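去见布里吉塔·埃比舍（Brigitta Aebischer）那天，我特意没吃午饭，想着聊汉堡总得有点饥饿感才像样。结果她把一盒玩具面包片推到我面前，说：“先拼一个给我看看，拼完再聊。”

我就拼了。面包、肉饼、奶酪、生菜，一通乱叠，最后上半片面包怎么都放不平。她在旁边笑得很开心：“你把生菜放在奶酪上面了，它是皱的，上面再压什么都会晃。孩子们大概第三次就发现了，大人反而要久一点！”

布里吉塔给 Trivano 设计过家家的食物玩具，这套汉堡是她手上改得最久的一套，编号 158。我问她为什么偏偏是汉堡，她想都没想：“因为大家都知道它该长什么样。你给孩子一碗汤，他不知道从哪儿下手。你给他两片面包，他就知道中间缺东西了。”

她说最早的版本所有配料都平放在一个盒子里，一层摞一层，跟卖茶杯垫似的。小孩一伸手，哗啦，全翻出来，找一片番茄要把生菜和肉饼都扔到地上（她学那个动作的时候，咖啡差点洒了）。后来同事文岑茨·库斯特（Vinzenz Kuster）提了个主意：让它们都站起来。

“站起来以后，每样东西都有自己的位置，”她说，“番茄在左边，奶酪也在左边，肉饼在右边。你不用翻，看一眼就知道还剩什么。”

支撑这些配料的是透明的塑料卡座，一条一条往外伸。我问为什么不做成彩色的，更像玩具嘛。她摇头，说彩色的他们试过，一桌子红红绿绿，生菜反倒找不着了。“食物才是主角，架子最好别说话。”

中间那个托盘也有讲究。她坚持竖着放，左右两列配料离手一样远，而且汉堡要在靠下的半边开始搭，上半边留白。我说这不是浪费地方吗？她说：“你做饭的时候，砧板会堆满吗？”——呃，我会。她大概从我脸上看出来了，就没追问。

聊到顺序，她来劲了。她的标准搭法是底下半片面包，然后生菜，再放番茄，后面的肉饼和奶酪随你高兴，最后盖上面包顶。我说快餐店可不这么做，她说她知道，为这事跟塞利娜·莫泽（Selina Moser）争了一整个六月。塞利娜认定肉饼必须贴着面包，布里吉塔觉得生菜先垫底颜色更好看，绿的一圈花边从番茄底下露出来，“一看就想吃”。

最后谁赢了？“说明书里没写顺序，”她说，“所以算我们俩都输了。”

番茄、生菜和面包，搭到一半的样子： 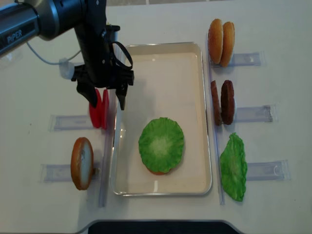
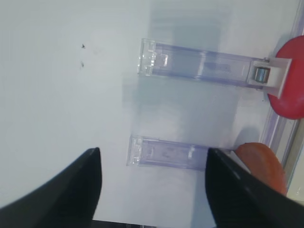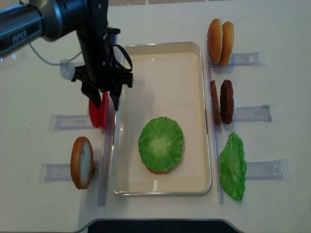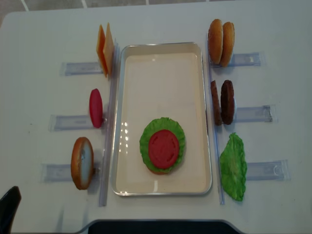
我又问她，这套东西有没有哪里还不满意。她说奶酪。方的奶酪片站着的时候总爱歪，两片靠在一起更明显，她想过加厚，可一加厚就不像奶酪了，像肥皂。她现在的想法是把卡座的槽口再收窄一点点，下一批就试。

还有面包。她一直想让面包顶再鼓一些，可是太鼓了站不稳，太平了又像饼干。她从包里掏出两个旧样品给我比，老实说我看不出差别，她看得出，还有点痛心。

走之前我又拼了一个，这次生菜垫在番茄底下，面包顶稳稳当当。布里吉塔看了看，把肉饼往左挪了一丁点儿，然后才让我穿外套。出门我就去街角买了个真汉堡，生菜夹在最上面，咬第一口就滑出来了。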